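**Alberg Bench Paper, brown, 735 mm wide.** Sold by the roll, collected or delivered.

Brown paper for covering things you would like to stay clean, or things that are already past saving and need hiding before a visitor comes. It goes on benches, trestles, floors, the dining table during half term, and the boot of the car if you've been sold a wet Christmas tree. We have been stocking it longer than anything else in the shop apart from a box of brass hinges that nobody wants.

It's plain, unbleached, and slightly rougher on one side. People ring up to ask which side goes upwards. Rough side up if you're gluing or painting, smooth side up if you're sliding things about or marking out in pencil. If you forget, turn it over.

The width was chosen to suit a standard workbench with a bit to fold down at the front. On anything deeper you lay strips side by side, overlap them by a couple of fingers and tape the join. A light overlap stays flatter than a generous one.
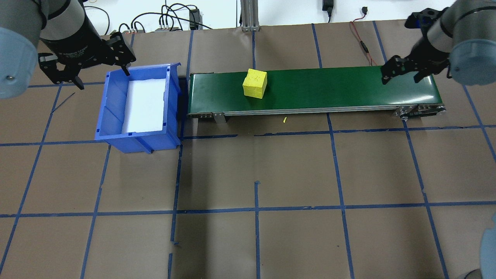

## What it's good at

- Glue drips, varnish, spilt tea. It soaks up a small spill and slows down a large one long enough for you to swear and find a cloth.
- Drawing on. Pencil, felt tip and chalk all show up well, so you can mark your cuts and do your sums next to the job and then throw the sums away.
- Taping. Low-tack tape sits flat and comes off again without taking much of the surface with it, provided you pull slowly. Ordinary parcel tape will also stick, and will then stay stuck until one of you dies.
- Wrapping presents for people who claim to like simple things.

## What it's bad at

Standing water. It's paper. If your roof leaks, buy a bucket (we have those too, by the paint).

It isn't food-grade either, so please don't lay it under the sausage rolls at the village hall. Sabine Mühlbauer on our counter will ask what you want it for, and if you say "catering" she'll sell you something else.

Bare paper on a polished floor is also slippery. Tape the edges down all the way along, especially at doorways, and especially if you have a dog who takes corners at speed.

## Sizes and prices

| Roll | Suits | Stock |
|---|---|---|
| Short | One bench, one weekend | Usually on the shelf |
| Long | A workshop, a classroom, a hallway with decorators in it | Usually on the shelf |
| Trade | People with a van | Order in, up to 4 working days |

All rolls are the same width and the same weight of paper, so you can start with a short one and carry on with a long one without an ugly join. Prices are on the ticket in the shop and change when the mill tells us they've changed. Ring first if you're coming a long way.

The trade roll is heavy. Bring a friend or be nice to Shahram, who loads the vans until three in the afternoon and after that has gone home.

## Laying it properly

Let the roll stand in the room overnight if it has come out of a cold van. Paper laid cold in February will have bubbled by lunchtime, and you'll blame us.

Sweep first. Every crumb left underneath will turn up later as a bump, precisely where you need to write something.

Tape the far edge, unroll towards yourself, and pull it snug as you go. Snug is enough. If you stretch it drum-tight it tears at the tape the first time somebody leans on it. Cut with a sharp blade against a steel rule, or fold hard and tear along the crease if you've lost the blade again.

If you need straight lines to work to, put them down in tape on top of the paper. Snap a chalk line first and follow it. Coloured tape shows up far better on brown than pencil does from standing height, and when the layout changes you can lift one strip and move it. Doing it by eye is quicker and looks it. 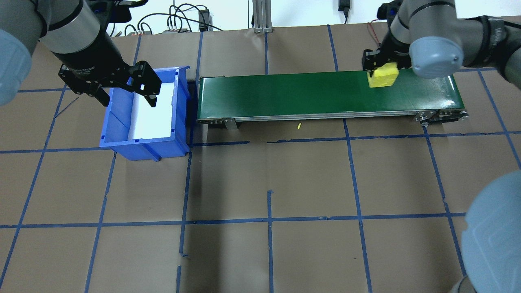
*Brown paper gridded out in blue tape, with a green belt across it and a blue bin at the end.*

## Dispensers and bits

The **Celetti wall rail** holds one roll and has a serrated edge for tearing. It takes two screws at each end and needs something solid behind it. Plasterboard isn't something solid. The **Rahimi bench stand** does the same job with no drilling, takes up more room, and can be kicked over.

Low-tack tape comes in blue and in a green that is nearly blue. Both lift cleanly. The blue sells faster and we've stopped wondering why.

## What customers have told us

"Covered the whole of the Bukham scout hut for the painting weekend. Floor survived. Curtains did not, but we hadn't papered the curtains." *Negin Sadeghi*

"Good paper. Roll arrived with one end a bit squashed, which didn't matter once the first turn was off. Would still prefer it not squashed." *Mojtaba Najafi*

"I bought this for pattern cutting and it's better than the proper pattern paper, and cheaper, so please don't put the price up now I've said that." *Precious Magbanua*

## Returns

Unopened rolls can come back with the receipt. Opened rolls can't, however little you say you've used. We had somebody bring back a cardboard tube once, with great confidence.

Used paper can go in most household recycling if it's dry and hasn't got paint on it. Peel the tape off first. If it's soaked in oil or varnish, open it out flat outdoors to dry before it goes in the bin, and don't leave it scrunched up in a corner of the shed.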